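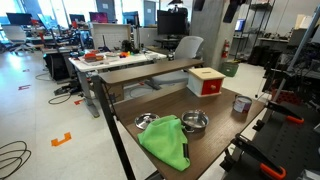
So the right gripper let go again. That makes 12 times since March, and this one finally got me to sit down and write it up, mostly so I stop retelling it at lunch.

We were running the table-wiping task on the Plitcombe setup, 19 good runs in a row (I was already feeling smug, which should have been my warning). Then on the next one the fingers opened mid-lift and the steel bowl went straight to the floor. If you've never heard a steel bowl hit a hard lab floor, wow, it is loud! Līga had her headphones on two desks over and she still jumped.

My first guess was the fingertip pads. Wrong. Second guess was the grip force setting, and I burned a whole morning on that one. Then Saulius Raudsepp came by, wiggled the cable where it bends at the wrist, and the motor dropped out right in his hand. Great. The wire was cracked inside the jacket, and our software's idea of a safe response to a lost signal is to relax the fingers. Who picked that default? (Me. I picked it.)

Now it holds position and stops the arm, and I made the cable loop bigger so the bend isn't so tight. I also tested the e-stop while I was at it, and you should go test yours. The new cable gets here on the 3rd July truck, and until then we're only moving the cloth.

12 comments
2 shares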